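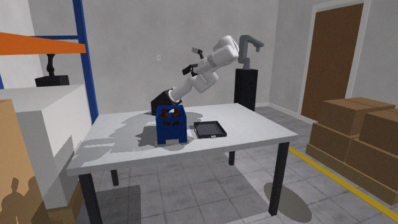 4.2 Do tax cases change what clubs pay?

Oyelaran and Czarnecka argue that charges against star players push clubs to rewrite image rights deals. We are not convinced. Their sample covers 78 contracts from 3 leagues, and most were due for renewal anyway. The Plusmont register, their main source, leaves out payments routed through agents – the very money at issue. Figure 4 leaves this question aside. When we dropped the Grastville contracts, the effect shrank to almost nothing. A fine of 100 or 500 units made no difference in the model either.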